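8/8/21

Jam day!! I have been looking forward to this since May, when the plum tree at Hawthorne was one big cloud of blossom and Dalal said I could have whatever I could carry. Well, I carried rather a lot. My arms still ache and the boot of the car smells like a pudding.

We started early because I wanted the kitchen to ourselves. Dalal Atallah is the calmest person to cook with – she stones plums with her thumbs, no knife, and talks the whole time about her sister's wedding. I used a knife and still fell behind. The children did the labels at the far end of the table and got more felt tip on themselves than on the paper, but I love them all, especially the one that says PLUMB.

First batch was plain plum, same as last year, with less sugar and the juice of 2 lemons. It took ages to set. I must have put half a dozen blobs on the cold saucer before one of them wrinkled when I pushed it, and then I was so pleased I made everybody come and look at it. Lovely deep red, and sharp enough to make your ears tingle. I had it on the end of a crust, standing up, and burnt my tongue.

Second batch was the exciting one: plum and ginger, with the stem ginger chopped very small and a spoonful of the syrup from the jar. Oh, it's good! I want it on porridge, I want it in the middle of a sponge, I want it with cold pork. Dalal thinks it needs a bit more ginger and she may be right, so next time I'll put in an extra lump and see.
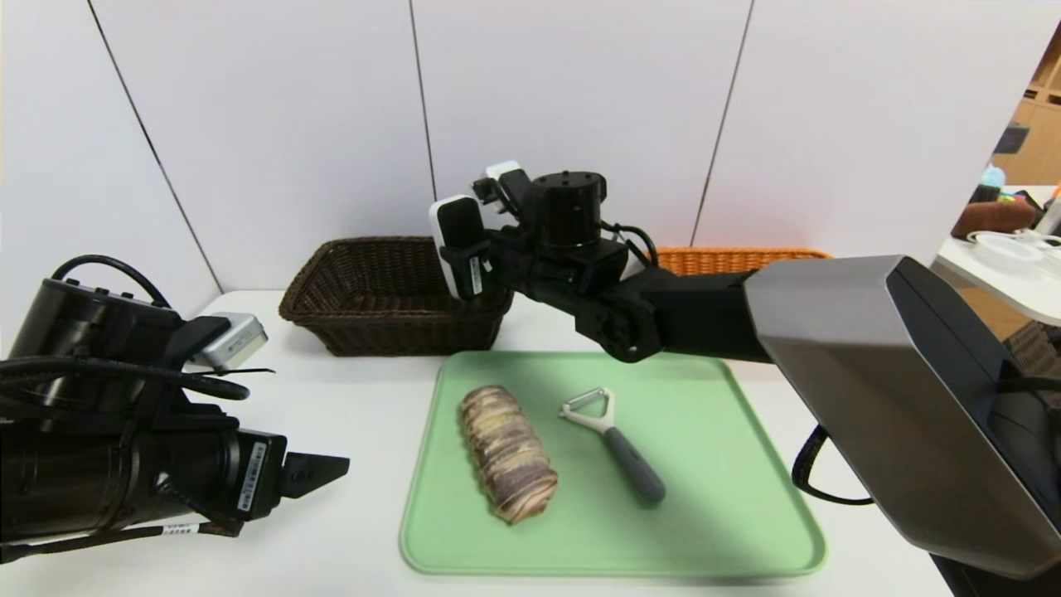 Later, after tea

Ayuba Adjei came over from Landcombe with a tin of his coconut biscuits and stayed much longer than he meant to (hooray). He makes them with toasted coconut and a pinch of nutmeg, and they're thin and very snappy. I sandwiched two together with the warm ginger jam and I think that might be the best thing I have eaten all summer. He wrote the recipe on the back of an envelope for me. Must copy it out properly before I lose it – the oven temperature is already under a sticky thumbprint.

The children then wanted to make something of their own, so we rolled out the leftover pastry and let them go mad with the star cutter. Jam tarts, some with so much filling that it boiled over and welded itself to the tin. Tin now soaking. They ate the burnt toffee bits off the edges and said those were the best part, and I have to agree.

Still to do: wipe the jars, find the box with the wax discs in it, put one of each by for Mum. Also ring the farm shop at Gridthorpe and ask when the damsons will be in. I fancy damson cheese this year, the proper stiff sort you can slice. And I need more sugar. I always need more sugar!

Bed soon. My hair smells of plums.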